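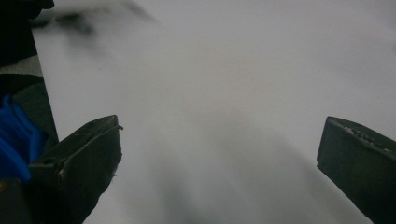
Nuncombe Shared Workshop – members' list
Subject: Re: [nuncombe-list] Grip pads, and is the jaw travel even?
Date: 6/6/21

Hello all,

Thanks for the replies to my last one, and sorry for going quiet. I had the gripper in bits on the bench for most of May and didn't want to write until I had something worth saying. Answers in among the quoted bits below, then a question of my own at the end.

> Are you still using the rubber off the old Cumilach conveyor for the
> pads? We tried it at Masanja and it was lovely for a fortnight, then it
> went shiny and everything slid out. We went over to grit stuck on with
> contact glue. Ugly, but it holds a jam jar.

I gave up on the Cumilach rubber too, same story as yours, it polished itself up until it was useless. So grit it is! Two coats of glue, the second one thinned a bit, and I pressed the jaw face down into a tray of the stuff and left it overnight with a tin of paint sitting on top. The first go was too coarse and marked a cardboard box quite badly, so I scraped it all off (a horrible job, do it outdoors) and went finer. It sheds a little for the first day and you'll find bits of it in your tea.

> Also, have you checked that both fingers move the same amount? Ours
> looked fine until we closed it on a thin strip of card and found one
> side was doing nearly all the work.

Good shout, and I'm embarrassed to say I hadn't. I did the card test the same evening and mine was 3 mm out at the closed end. The linkage on one side had a worn hole, so I drilled it out and put a sleeve in. It's much better now, though there is still a bit of slop if you waggle the finger with your hand. I can live with that.

> What are you doing about the servo? The Grerkero ones get hot if you
> leave them squeezing.

Mine does as well. I've stopped holding it at full squeeze. It now closes until the current goes up, backs off a touch and sits there. I've been running it open and shut on a timer while I get on with other things, and the counter got to 356 before the cable worked loose. I was hoping for 400, just because it's a nice number, so I've clipped the cable down in two more places and will start it again from nothing this week.

The cable is the part that annoys me most, to be fair. It wants to be on the outside of the bend when the jaws are shut and on the inside when they're open, so wherever I put the clip it's wrong half the time. If anyone has a neat way of routing it I'd love to see a drawing, even a bad one on the back of an envelope. I did think of running it down the middle of the handle, but then I can't get the cover back on without trapping it – I've already nicked one lead that way and spent an evening wondering why the servo twitched every time I tipped the thing over.

Now my question. When I've got the gripper pointing at a pale, plain surface the camera software has a terrible time. It can't find anything to focus on, drifts about, and then the brightness starts creeping up and down. Anything with a bit of pattern on it and it behaves. I've tried locking the exposure, which helps, but then it's far too dark when I move over to the shelves. Do you all set it by hand each time, or is there some halfway setting I've missed? I've read the manual twice and it just says "auto recommended", so that's me told.

I should be in the workshop on Thursday evening if anybody wants to have a go with it. The mains lead on the far bench has been mended, but the vice there still needs a new handle, so please don't use the bolt I left in it, it's only pushed through. And if whoever has the 2 mm hex driver could put it back on the board I'd be very grateful, I've been making do with a bent one and it's chewing up the screw heads.

I'll post the sketch of the sleeve once I've measured it properly.

Cheers, and thanks again for the card trick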